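Does your computer really slow down because it's old?

Grown-ups say it all the time. "This computer is getting old. It's slow now." It sounds true. People get slower as they age, so why not computers? But a good investigator doesn't believe a thing just because everyone says it. Let's poke at this one.

First, what would have to wear out? The parts that do the thinking are chips, and a chip has nothing in it that rubs or bends the way a bike chain does. Its tiny switches do change a little over many years, but the chip mostly keeps working at the same speed until something breaks. A sum that took it a blink on day one takes it a blink years later.

So are the grown-ups making it up? Not quite. Something is going on.

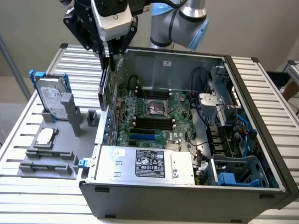

By the Troron Kids science desk
Checked by our hardware editor

One suspect is the software. Programs get updated, and new versions often want more memory than the old ones did. The computer is running at its old speed, but we keep handing it a heavier backpack. Websites do this too. A page full of videos and ads is a lot more work than a page of plain words.

Another suspect is dust. Fans pull air through the case to keep the chips cool, and dust rides in with it. If a chip gets too hot, it slows itself down on purpose so it won't get damaged. That slowdown is real, and a cleaning can fix it. Ask an adult before anyone opens a case, and make sure it's unplugged.

Then there are the ads. Maybe you've seen one that says "Make your computer 5 times faster with one click!" Be suspicious. Five times faster than what? Who measured it? Some of these programs do very little, and some are nasty ones in disguise.

You can run your own test. Restart the computer and time how long a game takes to open. Then open 13 browser tabs, close the game and time it again. Do it more than once, because one try could be a fluke. Write down your numbers even if they don't match what you hoped for – those are often the interesting ones.

Does a slow computer always need replacing? I doubt it. Some do, especially when they can't get safety updates anymore. For others, try closing a few things first.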